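Projektbericht: Ordnung im Empfangsraum

Für unser Projekt bei Skaka durften wir das Regal im Empfang neu sortieren, und ich hab mich richtig drauf gefreut! Geplant waren 10 Termine, gebraucht haben wir nur sechs. Zuerst kam alles raus, auch die dünnen Sachen, die sich beim Tragen so gern durchbiegen.
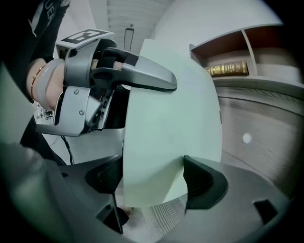
Danach ging es ans Einräumen (mein Lieblingsteil). Die Ablagekästen wollten wir unten haben, und das verzierte Buch sollte liegen, weil es so viel schöner wirkt. Über die Pflanze haben wir ewig diskutiert – ich finde sie unten super. 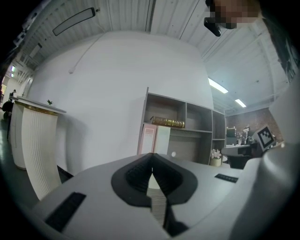
Abb. 2: Regal mit Buchbox und Ablagekästen, links die Theke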